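I finally tackled the cord drawer! It took most of a January afternoon and one pot of coffee, and I'm a little embarrassed by how good it felt. We moved into the Stullitz building with a single box marked "cables," and somehow that box turned into a drawer, and then the drawer turned into a drawer plus a tote bag.

Patricio Acuña wrote in last month to ask how I store extension cords without kinking them. My answer at the time was "badly." I've improved a bit since then - I coil each one in loose loops about as wide as a dinner plate, and I stop when it starts to fight me. No wrapping around the elbow (my dad did it that way for 39 years and every cord he owned was twisted like a phone cord).

Anything with a cracked plug or a bent prong went straight into the electronics recycling bag. So did the chargers for phones we don't own anymore. I kept 11 cords in the end, which is still plenty for a two-bedroom apartment, and I put masking tape flags on the ones that all look alike. White cables are the worst for this. You pull one out thinking it's the long one for the lamp and it reaches halfway to the wall.

I'm also trying to be stricter about adapters. If one lives on a power strip, it stays on that strip, and the strip gets put away with it. Otherwise I'm back to digging through the tote bag at 10 at night, swearing at a tangle of teal cord.

The power strip with its teal adapters, and the white coils that still need tape:

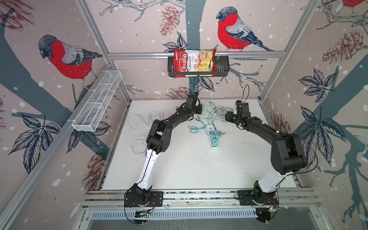 ## Swap shelf

The shelf by the Flotier Street door has room again, so bring your spare lamps and unopened light bulbs. Please tape cords to whatever they belong to!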